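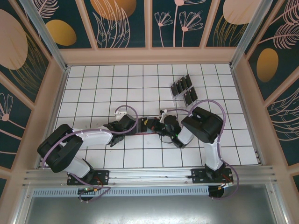 Search this site Search Go

The trouble with a perfect grid

Square white tile, thin black line, square white tile, thin black line. I have now seen this floor in a bakery, two dentists, a bicycle shop and my sister's downstairs loo, and each time someone has told me how practical it is.

The case for it goes like this. Pale grout on a floor turns grey within a year, so why not start with grout that is already dark? The white keeps a small room bright. It suits any wall colour. And a plain square tile is cheap, or at least it was before Povero put one in a linen-covered sample box and charged 67 pounds a square metre for it.

I wanted to believe all this, having a small utility room of my own to floor. So I spent a good part of November visiting showrooms and, more usefully, asking people who had lived with the stuff.

At Ranasinghe, a family tile yard on the Jodton ring road, the plain white square costs well under half the Povero price. I put the two side by side on the counter. The dearer one had a slightly softer edge. I could not tell them apart by eye from standing height, and the man at the till couldn't either, though he was polite about it.

Then the grout. Dark lines do hide dirt, I'll give them that. They hide nothing else. A line that wanders by a couple of millimetres would vanish in pale grout, but in black it shows from the doorway, and once you have spotted it you will spot it every morning. The tiler who quoted for my floor wanted 40 per cent more for black lines on white than for a matching grout, and said he would sooner do neither in a room where the walls weren't square. Mine aren't.

There is also the haze. Black pigment gets into the surface of some white tiles if it isn't wiped off quickly, and the cleaning fluid sold for the purpose (Grenon's is the one in every showroom) did very little on the test tile I smeared at home. It may work better on a proper glaze. The label says to wait 75 minutes and repeat, which I did, twice.

As for white being easy to clean, white is easy to see dirt on. Every hair, crumb and boot print turns up. Some owners like that, and say they mop more. One café owner had put down a large brown mat over most of hers.

I'm not against the look. In a small enclosed space with straight sides, laid by somebody patient, it is crisp and bright and makes everything standing on it look deliberate. I just don't think it saves anyone any work. My utility room is getting grey tiles with grey grout, and the sample box has gone back.

Comments

mopbucket50: We've had ours for years and I disagree about the haze. Buy glazed, seal the grout, wipe as you go. No trouble at all.

hallway_regrets: The wandering line by the doorway. Yes. Ours is behind the toilet, which is the only mercy.

Tilted: Did you try a mid-grey grout on white? Much more forgiving and you still get the squares.

Contact us | © All rights reserved | Back to top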